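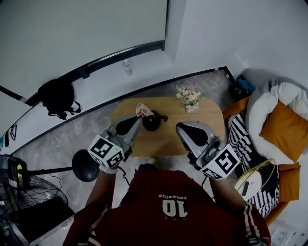 小さい急須ほど置き場所に困りますよ、蓋もすぐなくすし、と前回の記事にコメントをもらっていて、それがずっと頭にあった。うちの棚もまさにそれ。なので今回は「置き場所」を見るつもりで行ってきました、Pummontの工房公開日。日曜。帰りの電車で書いてます。乱文ご容赦。

■行き方
駅から路線バス。9番乗り場。本数少ない。一本逃したら歩いたほうが早いかもしれない。坂なので歩きたくはない。降りたら看板が出てるけど小さい。私は一度通り過ぎて、クリーニング屋の角まで行って戻った。入口は裏手側、自転車置き場の脇から入る。表のガラス戸は開かない。押しても引いてもだめ。同じことをしてる人がいたので仲間意識。

参加費2000円、お茶と菓子つき。受付で現金のみと言われて焦る。小銭入れの底まで探した。サイトにも書いてあったらしい、見てなかった。

靴は脱がない。床は灰色のまだらで、大理石っぽい模様。冬は冷えそう。

■工房の一階
最初に通されるのが型の置き場。石膏の型が棚に詰めてあって、古いのは角が丸くなってる。触っていいですよと言われたので触る。粉が手につく。黒い服で来た人は後悔する。私は後悔した。

次がろくろのある部屋。この日は回してなくて、乾かし中の胴だけ板に並べてあった。注ぎ口と胴は別々に作って、あとでくっつける。知識としては知ってたけど、くっつける前の注ぎ口だけ箱に入ってるのを見ると、なんか貝殻みたいで笑ってしまう。胴の内側に開ける茶こしの穴は手で開けるそうで、開ける道具が案外ふつうの錐みたいなやつ。もっと専用の何かだと思ってた。

蓋の話が長かった。ここは一番メモをとったところ。蓋は胴と一緒に焼く。別々に焼くと縮み方がそろわないので、合わせたまま窯に入れる。だから蓋だけ割ると、同じ型番の蓋を取り寄せてもぴったりは合わないことが多いと。コメントの方、蓋なくすとほんとに困るやつです。質問コーナーで「蓋だけ売ってもらえますか」と聞いた人がいて、売れなくはないけど持ってきて合わせてみてください、という返事だった。持ってくるのかあ。遠いなあ。

釉薬のところは写真だめ。においも独特。ここは駆け足で通された。もうちょっと見たかった。

■二階、卓のある部屋
ここが目当て。Ploloraじゃなくて Plelora という卓のシリーズがあって（ずっと名前を間違えて覚えてた）、要するに急須と湯のみを出しっぱなしにしておくための小さめの卓。楕円で、明るい色の木。楕円なのがいいなと思ったのは、角がないから狭い部屋で腰をぶつけない。うちの台所の机は角があって、年中あざを作っている。

小さい黒い急須がのってたのが真ん中あたり。胴がまるくて、注ぎ口が短い。淡い木に黒なので、遠くからでもどこにあるかわかる。これは意外と、いや以外と？大事で、うちの急須は茶色で机も茶色なので、夕方よく袖をひっかける。黒い急須は地味だと思ってたけど、卓が明るいなら黒がいい。置き場所の話って収納の話だとばかり思っていたのに、色の話でもあった。

奥の端に花。薄いピンクとクリーム色の小さい花束で、葉っぱが緑。花を卓の真ん中じゃなくて端に寄せておくのは真似したい。真ん中だと急須を動かすたびに花をよけることになる。うちでは花をよけて急須を置いて、急須をよけて菓子を置いて、最終的に菓子が膝の上にくる。

大きい窓があって、明るい。ガラスは白っぽい灰色に光ってる。窓台も白い。あの窓台の幅はうらやましかった、ちょっと物が置ける。茶筒の定位置にできるんじゃないかと思って聞いてみたら、日の当たるところに茶葉はやめたほうがいいですよとのこと。はい。そりゃそうだ。茶葉は暗いところ、湿気のないところ。わかってたのに聞いてしまった。

卓は値段を聞いて、すっと離れた。家具は家具の値段です。

■片手で持つ練習
急須の扱いを教わる時間があった。名前は「置きかた教室」。入れかた教室じゃなくて置きかたなのが珍しい。

教わったこと、走り書きのまま。

・急須は卓のふちから手のひらひとつぶん内側に置く
・注ぎ口は人のいないほうに向ける。混んでる卓では壁側
・蓋は外したら裏返して置かない。つまみが転がる
・布巾は急須の手前。奥に置くと取るときに袖が当たる
・持ち上げるときは蓋に指をそえる。小さい急須ほどそえる
・戻すときは底のふちを先に当てて、それからゆっくり寝かす

最後のが難しい。どん、と置くくせがある人は多いらしくて、私もどんの人だった。底のふちの片側から着地させる感じ。練習用のに水を入れて何度かやる。二回めくらいで水をこぼして、手ぬぐいを貸してもらった。ありがとうございました。洗って返すつもりが、いま鞄の中を見たらない。机に置いてきたっぽい。それはそれで返したことになるのか。

小さい急須は軽いから楽だと思うじゃないですか。軽いと、かえって指の力で動いてしまう。隣の人はすごく静かに置く。音がしない。コツを聞いたら、置いたあと手をすぐ離さないだけ、と。やってみたら本当に音がましになった。

■お茶
一階に戻って、中庭に面した Chrysikopoulos という喫茶の一角でお茶。読めなくて、最後まで指さして注文した。クリシコプロスでいいのかな。工房とは別の店で、公開日は席を貸しているらしい。

出てきたのは Jarnow という配合の茶葉で、緑茶になにか柑橘の皮が入ってる。お湯はほぼ80度で、と紙に書いてあった。うちは温度計なんか使わないので、湯のみに一度移して冷ますやりかたで十分ですかと聞いたら、それで大丈夫、冬は冷めすぎるから湯のみを先に温めて、とのこと。冬の話ばっかりメモしてるな私は。

味。最初の一煎はさっぱりして、二煎めのほうが皮の香りが出た。好きなのは二煎め。菓子は小さい焼き菓子で、生姜が強い。水がほしくなる。お茶あるのに。

向かいの席の人が、家では急須をやめてマグに茶こしを入れてると言っていた。洗うのが楽。そりゃ楽だ。でもその人、帰りに売店で急須の箱を抱えてた。

■売店
ここで時間がなくなる。バスの時間。

急須は迷って買わず。棚に大小あって、二人用くらいの大きさが一番動いていた感じ。黒、灰、白っぽいの。黒は在庫が少なくて、ほしい形のはお取り寄せですと。待つのはかまわないけど、置いてみて決めたかった。うちの机に黒がどう見えるか、想像だけだと不安。茶色に黒。うーん。

買ったもの
・蓋に結ぶひも 485円
・茶こしの掃除用の細いブラシ（値段忘れた。レシートどこ）
・Jarnow の茶葉、小袋

ひもというのは、蓋のつまみと持ち手をゆるくつないでおくやつ。昔祖母の家の急須にもついてた。飾りだと思ってました。蓋をなくす、落とす、の対策としてはたぶん一番安い。色は紺にした。赤もあったけど売り切れ寸前で、見本のがちょっと色あせてたのでやめた。

コメントの方への返事になってるかわからないけど、蓋はひも、置き場所は「しまわないで卓の真ん中寄り」というのが今日きいた中では一番しっくりきました。棚にしまうから奥に入って、奥に入るから出すときに引っかける。出しっぱなしでいいように卓の上を減らす。問題はうちの卓の上に郵便物と充電器と薬が常駐していること。まずそこから。

■気になったところ
案内の声が後ろまで届かない。一階は特に。人が多い回だったせいもあるかも。早い回のほうが空いてるらしいです、受付の話では。

トイレは二階。階段が急。手すりは片側だけ。

ベビーカーは一階までだったと思う。荷物を預けるところはなくて、ずっとリュックを前に抱えて歩いた。焼き物の棚のそばでリュックは本当に怖い。小さい鞄で行くこと。

質問の時間が短い。聞きたかったのは、注ぎ口の先のしずくが垂れるやつの直しかた。直せないのかもしれないけど。ビニールのキャップは外したほうがいいですよと説明の途中でちらっと言っていたので、帰ったら外す。買ったときからつけっぱなしだった。あれ、運ぶときの保護用なんですね。ずっと部品だと思って洗ってた。

次の公開は五月の予定だそうで、そのときは窯を開けるところが見られるかも、とのこと。「かも」です。申し込みは電話かはがき。はがき。

帰りのバスは間に合った。走った。ひもの袋を握りしめて走ったので袋がしわしわ。中身は無事。

追記：家に着いて結んでみた。短い。持ち手に回すとぎりぎりで、蓋がちゃんと開かない。うちの急須、大きかったらしい。結びなおして一応使えてます。長いのもあるか、今度電話で聞いてみる。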